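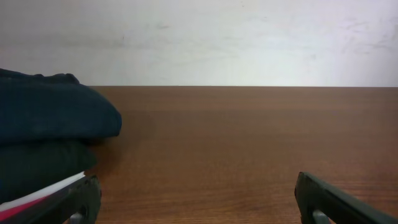
Notes for the folded clothes set, Oltcombe room. Written in a hurry, will tidy up when there's time. Last touched 02/02/2024.

## What's in it

Folded clothes on a table. Mostly dark stuff - navy, dark green, near-black. Stacked, side by side, half unfolded, a few just dropped. Short clips plus stills, one folder per session.

- 439 sessions
- 3000 stills picked out of them
- 800 of those with outlines drawn by hand

Why so dark: the earlier Kulby set was nearly all white towels and pale shirts, and anything trained on it fell over as soon as a black jumper turned up. So this one leans the other way on purpose. Don't use it alone, mix it with Kulby or you get the same problem backwards.

## The clothes

Ordinary second-hand things, washed before use, no ironing. Jumpers, sweatshirts, T-shirts, a couple of pyjama tops. Adult sizes mainly. 50 garments in all, each with its own number in `garments.csv` (colour, rough size, fabric if the label was still in).

Colour names in the csv are what whoever typed it in thought at the time. "Dark green" and "black-green" overlap a lot. Teal got used twice and then dropped. If you need real colour, measure it, don't trust the column.

Knits shed. Fluff on the table in later sessions is real, leave it in.

## How they're folded

Two folds, both by hand:

- `flat` - sleeves in, bottom up once, pressed down with the palm
- `soft` - same but not pressed, so the front edge stays round and puffy

Stacks are never squared up. If the top one sticks out past the one under it that's fine and is meant to be there. Stack hight is in the session file. Bottom item is listed first, which trips people up.

## The table and wall

Brown wood-grain top, pale wall behind. Table gets wiped at the start of the day. The wall doesn't, and it has scuffs and smears on it, so mask it out if your method likes to latch on to marks. Lots of close views as well, where one garment takes up most of the picture and the folds are all you've got to go on.

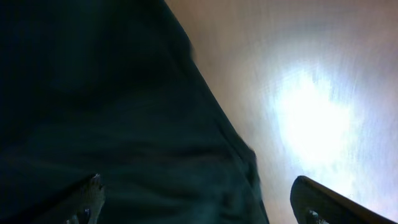 *Dark green fabric close up, shallow wrinkles, strong glare on the pale surface to the right. Tagged `close`, `glare`.*

Glare like that is common. We kept it. Filter on `glare = yes` if you don't want it, but you'll lose a fair chunk of the close views.

## Labels

Outlines go round the visible edge of each garment, not where you'd guess it carries on underneath. Fuzzy edges: line goes through the middle of the fuzz. Creases aren't labelled, apart from the main fold ridge, and only in the `ridge` subset.

Outlines drawn in Planbridge, exported as plain JSON. Points run clockwise. A few older files run the other way, the `check_order` script fixes them.

## Known problems

- Navy over near-black in low light: the line between the two is a guess in places. Marked `unsure`.
- Garment 17 and garment 31 were swapped in the csv for a while. Fixed in the current version, not in any copy you grabbed before February.
- Session names with a space in them break the unpack script. Rename by hand for now.
- No patterned clothes at all. No socks. Kaimal has socks if you need them.
- Stills next to each other in a session are very alike. Split by session, never by still, or your test scores will look lovely and mean nothing.

## Folder layout

```
sessions/
stills/
outlines/
garments.csv
splits/train.txt
splits/test.txt
```

`splits/` is by session already. Garments do turn up in both train and test - if you want unseen garments make your own split from the csv.

## Using it

Fine for research and teaching. Say where it came from. Please don't repost single stills without the session file, the fold type is only recorded there and people keep asking for it seperately.

## To do

- finish `soft` outlines for the pyjama tops
- reshoot the grey sweatshirt, wrong number pinned to it
- fix the rename thing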